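Bench 3 pre-session safety inspection, Sindstead Student Robotics Club
Tool sorting project, arm and wrist camera
Inspected by: Leokadia Duda
Present: Mojtaba Babaei, Uthai Saithong
Date: 4 Jun 2026

Result codes: P = pass, C = pass with comment, F = fix before next powered run, N = not checked.

1. Power and stop

1.1 Emergency stop reachable from the operator's chair – P
1.2 Emergency stop cuts motor power within one arm movement – P
Tested from home position and again at full reach.
1.3 Supply switched off and tagged when the bench is unattended – C
Tag was in the drawer. Put it back on the switch.
1.4 Power lead free of cuts, plug seated – P

2. Arm and mounting

2.1 Base bolts tight, witness marks lined up – P
2.2 Joint play by hand, power off – C
Slight play at the wrist. Same as last time, no worse. Uthai to log it again in September when the new Gekham bearings are in.
2.3 Cables clear of the joints through the full range – C
Clear in all taught positions. The loop is generous when the arm is folded. Do not add a second tie without running the full range by hand first.
2.4 Speed limit set to student mode – P
2.5 Hours counter read and written down – P
Reading 3,098. Next grease interval is every 1,000, so it was due at 3,000. Done by Mojtaba Ranjbar, initials in the bench log.

3. Work area

3.1 Mat flat, edges down – P
3.2 Bins seated and not rocking – P
3.3 Hand tools parked with handles toward the mat – P
3.4 Heavy stock kept in the upper bins, not on the mat – C
Aluminum extrusion is allowed in the right upper bin only. Ends must not stick out past the point where the gripper can touch them. Check this again whenever somebody cuts new lengths.
3.5 Tape kept in separate bins from brackets and fittings – P

Work area and grip, bench 3: 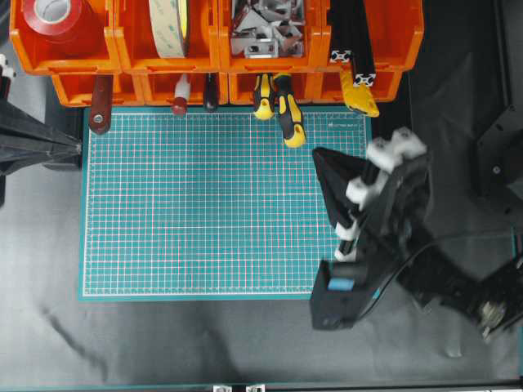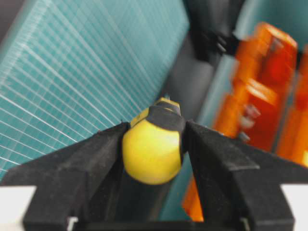 4. Gripper

4.1 Fingers undamaged, no loose screws – P
4.2 Finger faces wiped – C
Use the dry cloth. Solvent wipes leave a film and the grip test has to be repeated.
4.3 Grip force at or below the project limit – P
The limit is in the config file under the Msimang profile. Students may lower it. Raising it needs a signature from Socorro Yupanqui.
4.4 Dropped object check, five lifts per tool – C
One drop in five with the heaviest tool, none with the others. Acceptable for sorting at low height. Lift height stays capped until this is clean.
4.5 No sharp tools in the pick list – P
Blades and scribers are locked out in software and also kept off the bench. Both are required.

5. Cameras and recording

5.1 Wrist camera bracket tight – P
5.2 Head camera view covers the whole mat – P
5.3 Exposure fixed, not automatic – F
Found on automatic. Mojtaba Babaei to reset and save it to the start-up profile.
5.4 Disk space for the session – P
The Bidangate drive takes around 2,000 runs before it needs to be emptied.

6. People

6.1 Safety glasses worn by everyone inside the line – P
6.2 Long hair tied, lanyards off – C
Two lanyards removed at the door. Add a hook.
6.3 One operator at the controls, one spotter at the stop – P
6.4 Hands out of the area before "run" is called – P
6.5 Spotter briefed on the restart sequence – N
Spotter changed during the inspection. Brief the new one and initial this line.

Open items: 5.3 before any powered run, 6.5 before the next student group, 1.3 and 6.2 when convenient. Item 2.2 stays on the list.

Signed, L. Duda
Copy to S. Yupanqui and the bench folder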